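Table tennis table (household use)

From the Hulstead Shared House Wiki, page started by Silvan Marti

A table tennis table is a big flat table, usually blue or green, with white lines around the outside, a white line down the middle and a net across it. That's the definition, and if you came here for the rules of the game you want the other page (Jarosław Zalewska wrote it and it's very thorough, especially on serving). I'm more interested in what happens to one of these tables between games, when it turns into the biggest shelf in the building. I've lived with three of them now and they've all gone the same way!

Size and shape

A full-size table is 2.74 metres long and 1.525 metres wide, and the playing surface sits 76 centimetres off the floor. That last number is the important one for our purposes. It's close to the height of a dining table, so your hand just goes there when you walk in carrying something. The net is 15.25 centimetres high and makes a handy divider, though I've never seen anybody respect it.

Most home tables are in two halves that fold up on wheels. In theory you fold it after every session. At Hulstead we folded ours once, in April, to get a couch past it.

What ends up on it

Books, first and always. They slide out of bags, they get put down "for a sec" before a game, and a thick one will stay for a month. Then paddles, which at least belong there, and the cases they're supposed to live in. Then drink bottles. I'd say a plastic soft drink bottle is the most typical object of the lot, and with its red label and big black 可乐 (kělè, cola) you can spot the one on ours from the doorway, books and paddle and all.

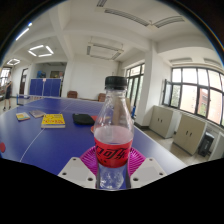 Bottles and drinks

Cola bottles deserve their own section, partly because Jarosław and I have argued about them so much. His position is that anything with a screw cap is fine on the table as long as the cap is done up. Mine is that a bottle is fine until somebody hits a wide forehand, and then it's on the floor and rolling under the heater. An empty one goes over if you so much as look at it. A full one stays put but leaves a ring when it's come straight out of the fridge, and those rings do show on blue.

Cups are worse, in my view. A mug has a wide open top and a handle that a sleeve can catch, and people set them near the side line where the elbows are. If you must have a tea while you play (I must, so no judgement), put it on a stool. I keep mine on an upturned Malinowski crate that cost me two dollars at a garage sale, and it's the best piece of sports equipment I own.

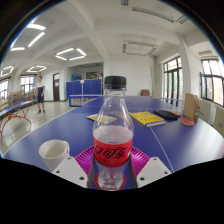
The other thing about drinks is sugar. Spilled cola dries into a sticky patch you can't see, and the first you know of it is when the ball lands there and comes up slow and a bit sideways. We lost a whole evening once to what Jarosław swore was my new spin serve. It was lemonade.

Clearing and cleaning

Take everything off before you wipe. I know that sounds obvious, but wiping around a pile of books just gives you a clean table with a dusty rectangle in it. Shift the lot to the couch, then go over the surface with a soft cloth and lukewarm water with a tiny drop of dish soap, and dry it with a second cloth. Don't use spray polish, it makes the ball skid. Go easy along the painted lines as well, they'll scuff if you scrub.

For sticky spots, lay a damp cloth over the patch for a few minutes and it'll lift by itself. There's a bottle of Kitis table cleaner under the sink if you prefer it, though I haven't noticed any difference in colour or bounce.

Paddles want a quick wipe too while you've got the cloth out. Rubber picks up dust like nothing else, and a paddle that's been lying about for a week feels dead compared with one that's been in its case.

Where it all goes afterwards

We've got a Pledico shelf by the door now, and the house rule is books on top, paddles in the middle, empties in the recycling tub at the bottom. It holds up pretty well on weeknights. If you find something on the table that isn't yours, the shelf is the place for it, and please don't put it on my crate.

See also: Table tennis (rules), Couch, Recycling tub, Lost balls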